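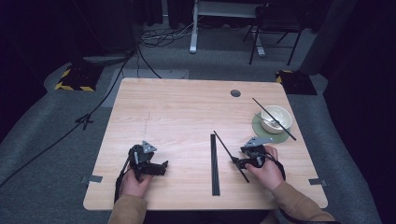

Chopstick task, head view, one chopstick in the right gripper and the other still on the bowl

From: Hala Hamdan
To: handheld-data list
Date: 14 May 2023
Subject: Re: [handheld-data] how many chopstick demos before you trained?

Hi all,

Sorry for the slow answer, I've been buried in Flandden exports and only came up for air last night. Quoting the original so people don't have to dig:

> We're planning a two-handed table setting task with the handheld grippers
> and can't agree on how many demos to record before the first training run.
> One camp wants to train early and see what breaks, the other wants to wait
> for a big clean set. What did the Drallby group do? And do you keep the
> fumbles or throw them out?
> Rizk

Okay, so! We did both, sort of by accident. The first run was on 968 episodes, which was simply what we had when our training slot came up in April. The policy got to the bowl fine and then hovered over the chopstick like it was scared of it. We went back, recorded more, and the set is now at 1417. The second run is much braver (sometimes too brave, it likes to push the chopstick along the table for a while before it closes on it).

If I were starting again I'd train early. The first model told us more about our recordings than any amount of scrolling through them did. For instance, we had two operators, and one of them always came in from the right with the gripper nearly flat. The other came in steep. Either is fine, but a thin stick on a smooth table is fussy, and with the two styles mixed half and half the model picked something in the middle that didn't work for anybody. We now agree on an approach before each session and write it on the session sheet.

The other thing I'd nag you about is the start of the episode. We begin with the jaws open and nothing between them, and hold that for a beat before moving.

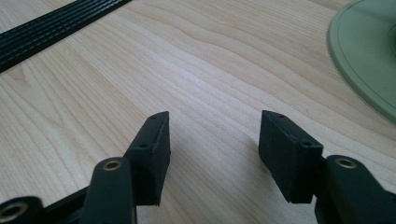 That little pause feels silly when you're on your tenth take and want lunch, but it makes trimming so much easier. Weltus (our alignment script, I'll push the cleaned up version when I stop being embarrassed by it) looks for the still bit in both wrist streams and lines up the head camera from there. Before we had the pause I was nudging offsets by hand, and I never want to do that again.

About the fumbles: keep them, but label them! We use 2 tags, "recovered" and "lost". Recovered means the chopstick slipped and the operator picked it up again without help, and those go into training. Lost means it rolled off or somebody had to reach in, and those stay on disk but out of the training list. I was on the throw-everything-out side at first and I've changed my mind completely. The recovered ones are the only place the model gets to see what to do after a bad grab.

Move your props, too. The bowl and plate can travel a good way across the table and the task is still the same task. We change the layout every 10 episodes, which is often enough to matter and not so often that the operators revolt.

One question back to the list. Has anybody tried a plain tablecloth or mat under this kind of thing? Our tabletop has a pretty strong grain, and from the wrist cameras it takes up a lot of the picture. I keep wondering whether the model is using it to work out where it is, in which case it'll be lost the minute we change tables. I haven't tested it yet, so this is a hunch and no more. 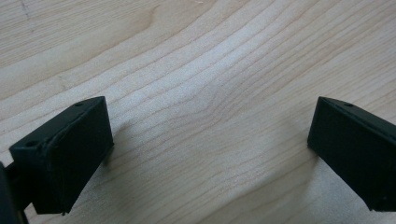
Wrist view with the jaws open, for the wood grain question

Rizk, if you want our session sheet just write to me off list and I'll send it over. It's ugly but it has all the fields. And do tell us which camp wins!

Hala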